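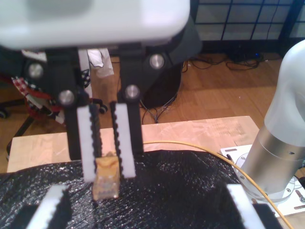 Rullen is my plain-text record of patching one small rack at Arkville: which cable went where, what the port was called, what got unplugged by mistake and what the person doing it (me, nearly always) wrote down at the time. It started as a list of port numbers and it has grown a bit. There's a second strand now for the small loose bits that live on the bench, and that's where most of my arguments with myself are. Take the see-through piece over the crinkly black sheet: I went back and forth between "yellow" and "orange" for ages and settled on "yellowish-orange, see-through", which is ugly but at least finds it in a search. The yellow cable gets plain "yellow". I'm happy with that one!

Home Files Notes Changes Contact

September
Posted by the Rullen maintainer

What's in the folder

ports.txt is the main file, with 697 lines, one for each move. A move means a plug went in or came out. If I pulled a cable and put it straight back in the same hole, that's still two moves, and yes, there is a run of those in the middle where I was chasing a fault that was at the other end of the lead the whole time.

bits.txt is the bench list. Shorter, scruffier, and much more fun to read.

words.txt has the words I allow myself for colours and shapes. Please read it before sending me changes (it isn't long, and most of the changes I've had to turn down were somebody using "amber" or "honey" or "gold" for the same thing).

old/ is the first version, kept because a couple of people still point at it. Don't build anything new on it. The current version is 2 and that's what all these notes are about.

How a line is laid out

Every line in ports.txt goes port, colour of cable, in or out, then free text. The free text can be empty. An ordinary one looks like this:

port 16, grey, in, moved from 14, label still says 14

I used to put the time of day in as well, but I was filling it in afterwards from memory, so half of it was rubbish. It's gone. If you see a time in the free text, it means I wrote it down on the spot and you can trust it.

For bits.txt the order is what it looks like, then colour, then what it was sitting on or near, then a guess. The guess always has a question mark, even when I'm fairly sure. I've been caught out too many times by small pale things that looked like one sort of part in the evening and a completely different sort the next morning. Colours are the worst for this. The same bit of plastic can get written down as tan, beige and orange in one sitting, depending on which way it's turned and what's behind it, and then I spend ages wondering whether I had three of them.

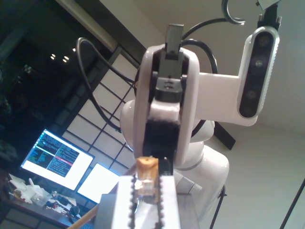
Dark outside, ceiling lights on, paper screen at the back.

My rule for evening entries is that "tan" and "beige" count as the same colour. They share a line in words.txt and if you search for one you should search for the other. Anything I sorted by daylight has a D at the end of the line. I wish I'd started doing that earlier, so please don't read anything into the early lines not having one.

Long thin things

These get a section of their own because they cause so much trouble. A thin stick, a rod and a stiff bit of cable can look exactly alike from a bad angle, and I have written all of those words for the same object. So in version 2 there's a catch-all, "long thin", and you only go further than that if you've had it in your hand. "Long thin, tan" is a perfectly good entry. I'd much sooner have a hundred of those than one confident "rod" that was a chopstick.

Chains and strings of beads go under "strand". I thought about putting them with the cables, seeing as they tangle the same way and end up in the same tub, but then every search for a lead brought up beads and I lost my temper with it. If a strand has more than one colour in it, put the darker one first.
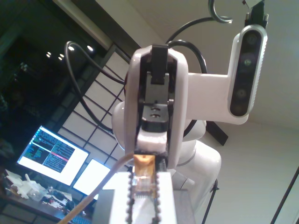 The other thing I'd say about strands is don't try to give a length. I did it for a while with a tape measure and the numbers were all over the place, because of course a strand that isn't pulled tight hasn't got much of a length. "Short", "long" and "very long" are enough. If it reaches past the end of the board, it's very long. That's the entire system and I'm rather proud of it.

Flat tabs, clips and blocks are in the same part of the file and follow the same idea: say the plain shape, say the colour, stop. A block is anything with square-ish corners that stands up on its own. A tab is anything that doesn't. You'll find some that could go either way, and those have both words with a slash between them.

Where the file came from, and Xu

Everything was typed up by me from paper, using a little script called Xu that complains when a line has the wrong number of commas. Xu is in the folder too, so have a go with it, though it's picky about spaces. It will stop reading a line after 3000 characters, and I only know that from one very long moan I wrote about a broken clip.

The copy on Sovgate is older than this one and I've lost the login, so please use this one. 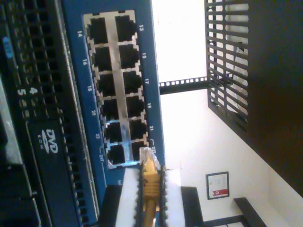
Port numbering

Ports 13 to 24 are the ones I use most, and the way they're laid out catches everybody. Evens are on one side of the metal strip, odds on the other, with the evens nearer the server. So 14's neighbour along the row is 16, and 13 is across from it. If you read the block as a straight run you'll be wrong by the second plug. The numerals are small and white on the blue, fine when you're close up, hopeless from across the room.

When I couldn't be certain which hole a lead was in, I wrote "near" and the number. "Near 23" means near 23! It might be 23, it might be the one next door. Please don't tidy those up into plain numbers, because I've done it myself in a hurry and then had to go back through the paper to undo it.

"Comb" in the free text means the white toothed piece below the end of the switch, the one the yellow cable goes through. "Comb missed" means I forgot to feed a lead through it and had to start again. There are a lot of those.

Things I know are wrong

The first 8 lines of ports.txt have the colour and the port swapped round. Xu lets them through and I haven't had the heart to fix it, as someone will have a script that relies on it by now.

"Clear" means see-through everywhere except in the plug notes, where I also used it a few times to mean the hole was free. I've changed the ones I could spot.

Some grey cables are probably black. The lighting down by the server is poor and the grille behind them is black as well, so it's easily done.

Using it

Copy it, change it, print it out and stick it inside your own cabinet door. If you add to words.txt, put new words at the bottom so the old line numbers still work. Send corrections one to a message if you can, with the line number first.

Contact: through the form | © Rullen, text free to reuse with credit | Back to top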